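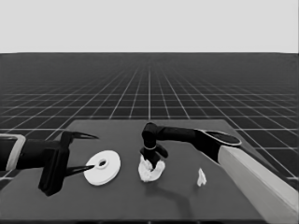
Tiempo de lectura: 12 minutos

Apuntes de Dibujo y Representación, tema 2: perspectiva cónica frontal

Bueno, vamos con la perspectiva, que es el tema que más me gusta dar de todo el curso y también el que más gomas de borrar gasta. Traed regla larga, por favor, de 60 cm si puede ser. Con la cortita del estuche los errores se van sumando y al final los puntos de fuga os bailan por toda la lámina.

Empezamos por la línea del horizonte. Está siempre a la altura de los ojos de quien mira, y con esto se equivoca medio grupo cada año: si os agacháis, el horizonte baja con vosotros; si os subís a una silla, sube. Antes de trazar nada, decidid dónde está vuestro observador (de pie, sentado, asomado a un balcón) y apuntadlo en una esquina de la hoja. Me ahorra muchas preguntas al corregir.

Luego viene el punto de fuga. En la frontal usamos uno solo, y a él van todas las rectas que se alejan perpendiculares al plano del cuadro. Las paralelas al cuadro, en cambio, se quedan como están: las horizontales, horizontales, y las verticales, verticales. Si en vuestro dibujo una vertical se inclina, algo ha pasado por el camino, volved atrás. 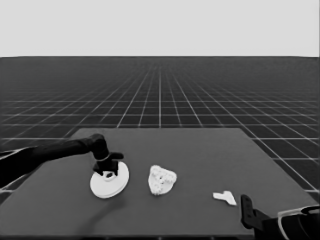
Fig. 2. Suelo cuadriculado en perspectiva, con las líneas convergiendo hacia el horizonte.

La cuadrícula del suelo es el ejercicio clásico y lo vamos a hacer a mano, sí, aunque el ordenador la saque en un segundo. Marcáis divisiones iguales en la línea de tierra y las unís todas con el punto de fuga. Hasta ahí, facilísimo. La duda llega con las transversales: ¿a qué distancia pongo cada una? A ojo, no, que os veo venir. Se coloca el punto de distancia sobre el horizonte, separado del punto de fuga lo mismo que el observador está separado del cuadro, y desde el extremo de la línea de tierra se traza una diagonal hasta él. Donde esa diagonal corta a las que fugan, ahí van las transversales. ¡Salen solas, y cada vez más juntas!

Un truco para comprobarlo: trazad la diagonal de cualquier cuadrado y prolongadla. Tiene que pasar por los vértices de los cuadrados siguientes. Si se escapa un poco, revisad la primera transversal, que suele ser la culpable.

Con la cuadrícula hecha, meter muebles encima es casi un juego. Un tablero rectangular colocado de frente se dibuja como un trapecio: los bordes delantero y trasero son paralelos al horizonte y los laterales fugan. Para subirlo a su altura, levantáis una vertical desde la línea de tierra, medís ahí (la medida real solo se toma en el plano del cuadro, subrayadlo) y la lleváis hacia el fondo con el punto de fuga.

Para practicar en casa os dejo el cuaderno de láminas de Mendness. Las primeras son muy guiadas y las del final bastante más puñeteras. Quien prefiera leer antes de dibujar tiene en la biblioteca el manual de Sandley; el capítulo de sombras saltáoslo de momento, que lo veremos en diciembre con más calma.

Entrega: 2 láminas en A3, a lápiz, con las líneas auxiliares sin borrar. En una, el suelo cuadriculado con su punto de distancia; en la otra, una habitación sencilla con una mesa y una puerta. El nombre va por detrás, abajo a la derecha.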